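Aug 7, 2024

Dye bench, second indigo vat. Much better day than I was braced for!

Opened the lid at 9 and the vat had come right back. Coppery skin on top, a proper bloom in the middle, and when I drew a spoonful from below the surface it was that lovely clear yellow-green, like weak tea with a lime in it. On Monday's notes (well, the last set, whoever can read them) I'd written "tired, maybe dead." Wrong! It wanted feeding and a warmer corner. I gave it 16 g fructose last night, stirred slowly down the side so as not to beat air in, and wrapped the bucket in the old moving blanket. That was all.

Test skeins: 4 of the Stilora wool, the 2-ply, weighed dry at 389 g for the lot. Soaked overnight with a drop of dish soap. Squeezed well before they went in, which I always skimp on and always regret.

Dips went like this. Skein A got one short dip, and came out the blue of a washed work shirt. Skein B got two, with a full airing between. C and D stayed in the rotation all morning. I love the change in the air so much that I stood at the door with C for the whole thing, green going to teal going to blue from the outside of the skein inward. You have to open the strands with your fingers or you get pale stripes where the ties sit. B has one. I've left it in, it's rather pretty, but don't copy it for the Taltwood order. Their sample card is dead even and they'll want dead even back.

The figure-eight ties are too tight on D. Retie looser next time, and use the undyed cotton, since the green string bleeds a bit in the alkaline.

pH by strip read a little high after lunch, so I held off on more lime. The De Bruijn strips are far easier to read than the old roll, by the way. The color steps are wide enough to see under our lights. Please close the tube properly, they go off fast in the damp.

Rinsing: cool water until it ran nearly clear, then a splash of vinegar in the last bucket, then one more plain rinse. Skein A still crocks slightly on a white rag. B hardly at all. I'd have guessed the other way around, with B carrying more dye, so I want to repeat that pair before I believe it. Could be I hurried A's airing.
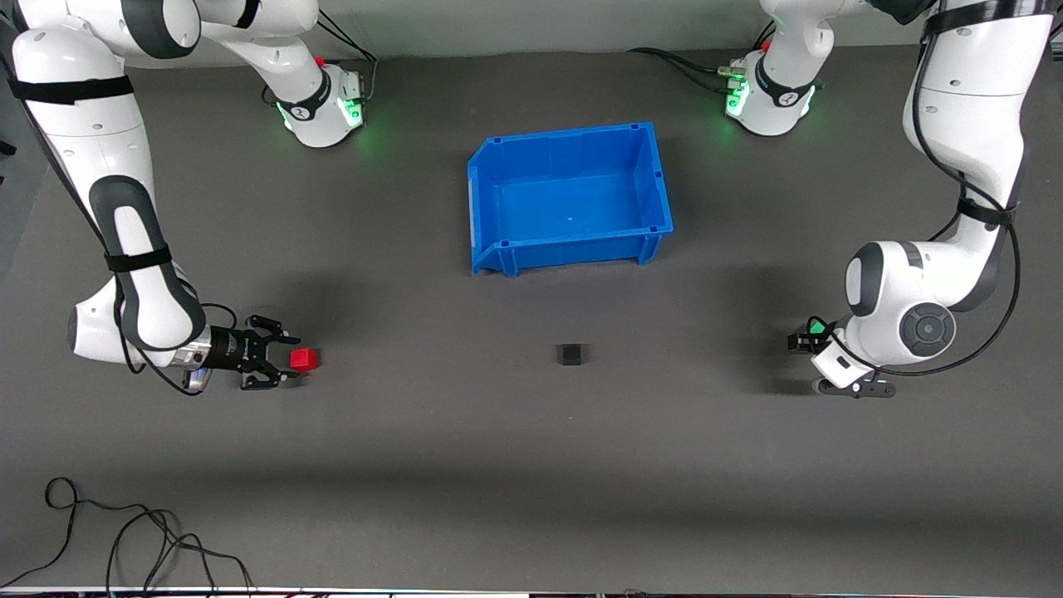

The Rerska linen is next, and I'm excited about it. We tried a scrap back in March and it took the blue in a flat, inky way, quite different from the wool, with the slubs coming up darker than the ground. It needs a long scour first. Soda ash, low simmer, lid on, and throw out the brown water even if it looks like there's hardly any in it. Last time I got lazy and the cloth beaded up in the vat like a raincoat.

Vat volume is down a couple of fingers from all the dipping. Top up with warm water, never cold, and let it sit before anyone stirs. If the sediment is up, leave it alone until it settles, or the next skein will be gritty.

To do:
Retie D and dip again
Repeat A and B with timed airing
Scour linen
Feed vat tonight, half of yesterday's amount
Buy vinegar
Label the blue bucket so it stops getting used for mopping

Hands are blue to the wrist. Left glove has a hole in the thumb.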